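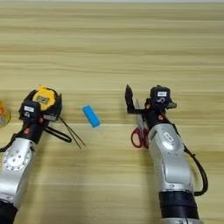
Light wood with a honey-colored grain, running left to right.

Pale wood tables are my weakness (I own three now, don't ask), and every summer I get letters about water rings. So, one more time!

If the ring is white, the damp is sitting in the finish and you've got a good chance. Lay a clean cotton dishcloth over it, set your iron on low with the steam off, and press for 8 seconds. Lift, look, press again. I've gone 12 rounds on a stubborn one before it faded, so put the radio on. Never leave the iron sitting there while you answer the door. I have the scorch mark to prove it.

Dark rings are a bigger job. Those have gone down into the wood and you'll be sanding, always with the grain, and then refinishing the whole top unless you like a patchwork look.

For everyday wiping I use a barely damp cloth with one drop of dish soap, then a dry towel right behind it. Skip the vinegar! My neighbor Behrouz Esfahani swears by it and his table has gone dull as chalk. We're still friends.

Crumbs in the grain come out with an old soft toothbrush. Sticky label gunk gets a dab of cooking oil, ten minutes, and a thumbnail.

Next week, squeaky drawers and a candle stub.

2 min read
568 shares | 12 comments
Contact | © 2024 Lencho Home Tips | Back to top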